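Planning Notes on the Desktop Disassembly Software
14 Jun 2021
Posted by Rosine Vidal

The planning layer of Zusik, our software for handling parts inside desktop computers, was rewritten this spring. The purpose of this post is to record what changed and what remains to be done before the July review.

In the earlier version, the planner treated the computer case as a single solid box with an opening. Every motion toward the motherboard was checked against that box, and many reachable parts were rejected as out of reach. The new version divides the case into 42 separate volumes, including the drive cage, the power supply and the chassis walls. Cables are handled apart from these, as soft regions that the arm may approach slowly but may not cross.

Saodah Mangundap prepared the test log. Of 814 planning requests replayed from the archive, 30 still fail. Most of the failures concern memory slots close to the power cables, where the wrist camera loses sight of the slot latch during the final approach. The planner then holds the last good pose for 4 seconds and withdraws.

Perception is handled by a separate process named Nirkelano. It reports each slot, socket and connector with a confidence value, and the planner is not permitted to act on a value below the threshold set in the configuration file. Operators should note that the threshold is now stored per case model. Old configuration files will load, but the stored value will be ignored and a warning will be written to the log.

Views from the wrist camera follow.

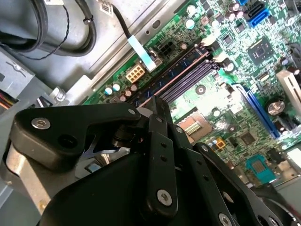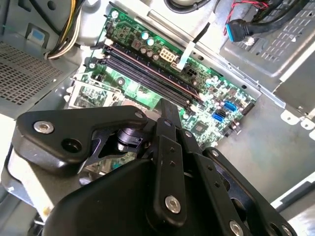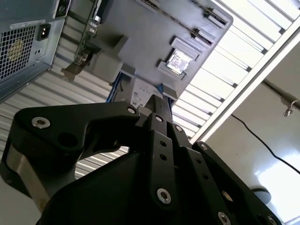
In the next view, the fingers hold a thin green circuit module upright, just below the memory slots.
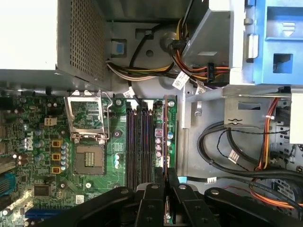
Does the planner need a complete model of every case before it can be used?

A rough model is sufficient to begin. The outer walls, the power supply and the drive cage must be entered by hand, and the remaining volumes can be added from the depth data once the first set of views has been recorded.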